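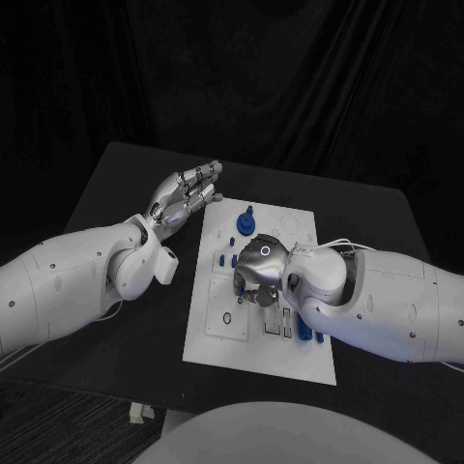 Carol Bunting

Workshop > Notebooks > Fixtures and Boards

August 30, 2026

Subject: layout board, outline markings and table position.

The white board was placed on the black table this morning for review of the markings before the next revision is ordered from Ellwood. It is set at a slight angle to the table, long side running away from the near edge. Kieran Goodall asked whether the angle should be corrected. I have left the position as it stands and will record it with tape once the markings are settled.

Markings. The surface carries both engraved and printed outlines for the placement of parts. The two kinds do not behave alike in use. The engraved lines are easy to find with a fingertip and survive cleaning. The printed lines are sharper to the eye but have begun to wear on our older board, which went into service in January. For the revision I propose that any outline a part is set against every day be engraved, and that printing be kept for labels and for guide lines that are only read. Cyril Lightfoot disagrees on the matter of cost, and his note is attached to the order file.

Cleaning. Wipe the board with a damp cloth only. The Pikent solvent is not to be used on printed surfaces. Poppy Mellor tested it on an offcut and it lifted the ink at the second pass.

Background. The black curtain behind the table is to stay drawn for all board work. White against black gives a clean edge at the board's outline, and stray reflections from the window side were a nuisance before the curtain was hung. The table top shows dust badly and should be wiped before the board is laid down.

Ordering. The quotation from Ellwood is for 4 boards. The Usov quotation is cheaper per piece but requires a minimum of 100, and we have no storage for that number. Engraving depth is not stated on either quotation. I have written to both firms.

Outstanding:
- Depth of engraving, in writing, from Ellwood and Usov.
- Corner radius. Barry Bunting to check the Plemis drawing against the old board. The drawing in the cabinet is the superseded one and should be removed.
- Decision on printed labels, with Cyril.
- Tape for the table. Matte, not gloss.

The old board remains on the lower shelf and may be used for practice placement. It is not to be used for any recorded work.

C.B.

Previous entry Next entry Index Drawings Orders

Workshop notebooks, internal copy. Questions to Carol Bunting. Back to top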